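**Stripping an old Dell tower, what's worth keeping?**

**reltier_carmela**
Evening all! I've finally started on the old office Dell (it's been under the stairs since August, poor thing) and I'm taking my time over it. I do like those blue caddies that wrap round the drive, so much kinder on the fingers than screws.
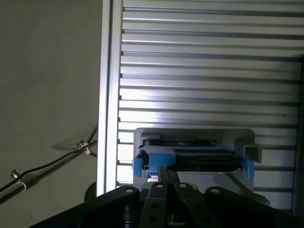
Does a drive need wiping before it's passed on? Any drive that has held your own files should be, and a full overwrite of 300 GB is best left going overnight.

My plan is to keep the case and the power supply together and sell the rest in bits.
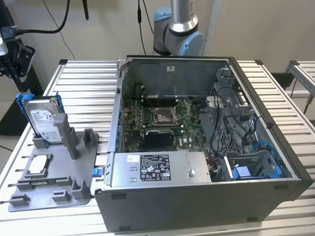 I'm also minded to leave the board where it is, as I never did enjoy fiddling with standoffs, and the memory can go in a padded envelope.

**Orlandini76**
Lovely job, but I'd not split it up, Carmela. Bits fetch a tenner if you're lucky, and then there's the postage.
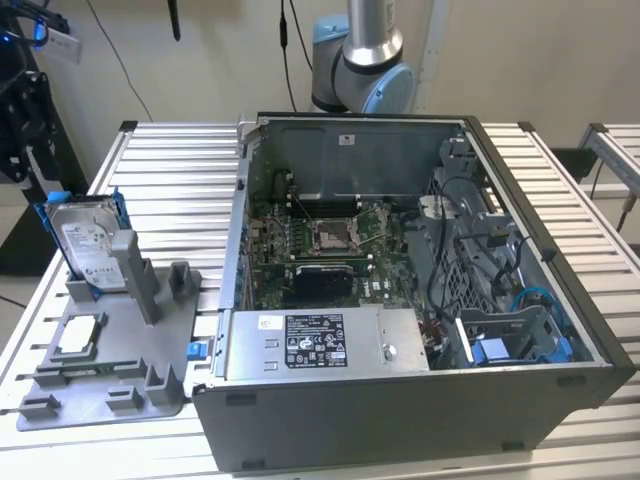

**Arturo Greco**
I'd have to disagree there, memory and drives always go quickly at our Friday swap. Do shut that socket lever before you move the case, though, bent pins are misery!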